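Category: Clubs and Classes > Beginners' Robot Arm Club > Your Questions

We get a good many emails before each new term, and they tend to ask the same things (quite right too!), so we've gathered the answers in one place. Do write if yours is missing.

Do I need to know any programming?

No, none at all. Most people start by guiding the arm by hand and only meet the code a few weeks in, once they're fond of the thing and want to know why it does what it does.

What will I be doing at first?

Sorting, and plenty of it. Everyone begins with the Notetti exercise, our name for getting coloured cubes out of a tray and into the dish with the matching rim, blue to blue and red to red. It sounds like something for toddlers until you try it.

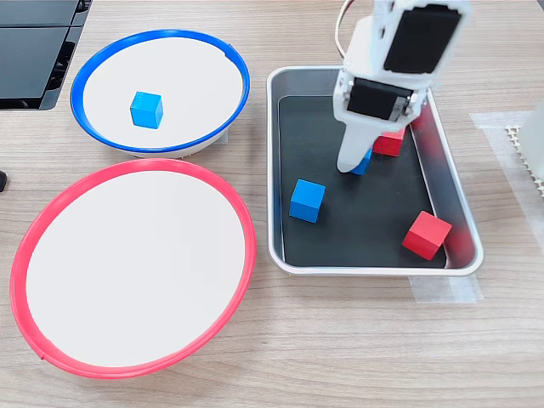
Newcomers usually rush the approach, so we ask you to practise coming down slowly over a single cube before you worry about where it's going. Between us, the club has logged 1,021 practice runs so far - we're hoping for 3,000 by August.

How should I set out the table?

Tray at the back, dishes within reach, cubes scattered on the dark mat and never stacked. Have a good look before you start the arm.
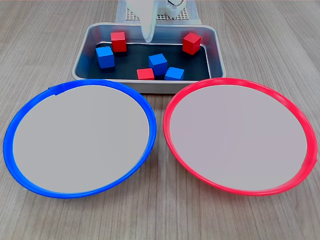
Is there a competition?

There is, a friendly one called the Falcão Cup, held against the Ultero club at the end of term. You may enter alone or with a partner, and beginners have their own table.

What does it cost?

A term is £79, with the use of a club arm included. Please bring your own mug. 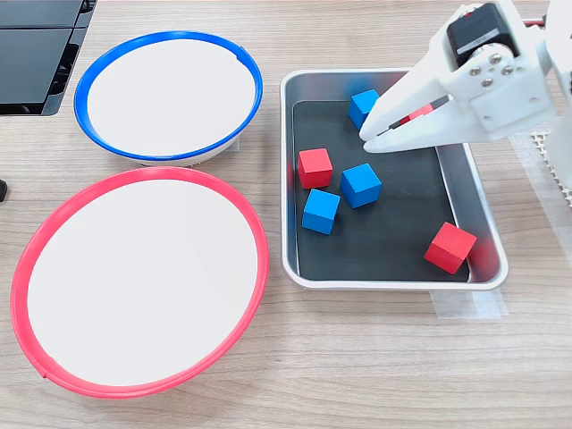 Red cube in the gripper, both dishes still to fill.

Comments (2)

butterbean: My daughter talked about cubes all the way home. Is there a waiting list for the evening group?

oldsolder: Joined last term at the grand age of retired and loved it - slow approach is very good advice, I wish I'd listened sooner!

Butano Robot Arm Club | Contact us | © Butano | Back to top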